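Evening, kettle on, still buzzing a bit. The dining room cell opens cleanly again, arm and all, and I want to get the whole day down before I forget which change fixed what.
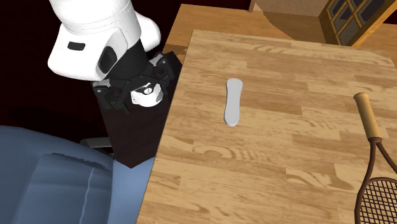 I came in at eight meaning to do an hour of housekeeping on Ding and then get back to the grasp planner. Ding is what we call the simulated arm now (the name started as a joke about the sound the old build machine made, and it has outlived the build machine). The housekeeping took the whole day and I enjoyed nearly all of it!

So, the state of things this morning. After last week's merge the gripper had been doing its shiver. You load the room, the arm settles over by the left edge of the table, and then the two fingers start to buzz against their own links, a tiny fast tremble that you can only see if you zoom right in. Left alone it grows. On the overnight run it grew until one finger was folded through the other, and every grasp logged after that was garbage. Qianru had seen it first and left me a note that only said "Ding is cold again," which I thought was lovely.

My first guess was the solver. I put the time step down by half, then half again, and the shiver got smaller but never stopped, and the room ran like treacle. Put it back. Second guess was the joint damping on the outer links, and that was closer. The gripper in the cell is a two-fingered one, each finger hanging on its own little set of links, and in the model file those links close a loop. The loop is held shut by a constraint, and somebody (me, in May, I checked) had typed the pivot position for one side by hand. It was out by 3 millimeters. The constraint was pulling the link toward a place it could never reach, forever, and the damping had been hiding it until the merge reset the damping to default.

I fixed the pivot. I mirrored it from the good side with a script this time so that my typing is out of the picture. Loaded the room again and the fingers just hung there, wide open and completely still. I sat and watched a gripper do nothing for a full minute and felt great about it.

Then of course I went looking for what else I had typed by hand.

Found plenty. The collision shapes for the white shells were the worst. When we first brought the arm in from Handix (our converter, long story, it eats CAD and gives back something the simulator can chew) it wrapped each shell in a single convex lump. The real shape is all rounded lobes, so the lump fills in the hollows between them, and the planner thinks the arm is much fatter than it is. That explains so much! All those times it refused to swing low by the table corner and took the silly high route. I split the shells into smaller pieces, 4 for the big upper one and fewer for the rest, and checked each by turning on the overlay and rotating the arm under it. The fit near the wrist is still a little generous. I can live with generous at the wrist.

Lunch was a cheese roll at the desk. Junhao came by with his and we talked about the room for a while. He built it, back when the Clornenthorpe project wanted something that looked like a home, and he is fond of it in the way you get fond of a thing you have lit from every angle. I told him I like that it has stuff in it that the arm has no business with. The blue upholstered seat, the cabinet door standing open at the back. A bare gray floor would run faster but you would never catch the planner being dumb about furniture.

He pointed out that the cabinet door has a hinge joint and that the hinge had no friction set, so if anything ever did nudge it, it would swing until the end of time. I had never thought to look. Added friction, gave it a push with a test force, watched it slow down and stop. Very satisfying. I pushed it a few more times purely for fun.

Afternoon was for the objects. We have two on the table in this layout, the racket over on the right side and the small gray thing with the fat rounded ends in the middle. I never know what to call the gray one. In the asset list it has a number and no name. It's a good test piece, though – thinner in the middle, swollen at both ends, so the grasp sampler has a real choice to make. The trouble was its mass. The importer works out mass from volume and density, and it had been given the density for steel (my guess is copied from a bolt). I gave it a plastic density and the number dropped to 74 grams, much more like something you would find lying on a table.

The racket is harder. All those strings! The collision shape used to be one flat slab across the head, so the fingers would bump into thin air between the strings. Making every string a solid of its own is asking for misery. I went for a middle way, keeping the frame, the throat and the handle as proper shapes, with a thin soft sheet where the strings are. For picking it up by the handle it should be fine, and that is all we ask of it this month. If somebody wants the arm to pluck the strings they can come and talk to me with snacks.

Then the tabletop. I had a theory that the table was tilted, as the gray piece used to creep a tiny distance every reset, always in the same direction. I was all ready to be clever about it. The table is dead level. The piece was being spawned a hair inside the surface and the simulator was spitting it out sideways. I raised the spawn height by a whisker and let it settle before the clock starts, and the creep is gone. Wrote that one in red in the cell notes, with the settle time next to it, so the next layout gets it from the start.

By five I had a list of edits as long as my arm (or Ding's) and no proof that they got along with each other. So I wrote the little check I've been promising Qianru since spring. It loads the room, opens the gripper wide, waits, and compares every joint with where it ought to be. Then it closes, opens, waits, and compares again. It also looks at whether any two shapes are touching at load that shouldn't be. The whole thing takes about a coffee. I set it going for 142 resets and went for a walk to the Dovness end of the canal and back, and the light was gorgeous, all pink on the water, and I thought about contact margins the entire way.

Came back to green. Every reset. I ran up the stairs to tell Qianru and she had already gone home, so I told Junhao, and he did a small bow.

A few things for tomorrow while they're in my head:

- Put the check on the merge hook so the damping can't be reset quietly again.
- Ask Junhao whether the cabinet's glass panes need collision at all, or whether the door frame will do.
- Regenerate the grasp set for the gray piece with the new mass. The old set can go in the archive folder.
- Give the gray piece a name!
- Try the low route by the table corner with the slimmer shells, and time it against the old high one.

I am most curious about that last one. I ran it once by hand before leaving, at slow speed, with the overlay on, and I'm fairly sure it would have fit even at the old margins. I want to see it at full speed before I say so out loud.

Also have to reply to Qianru's note. I think I'll write "Ding has been given a blanket" and attach the pivot diff.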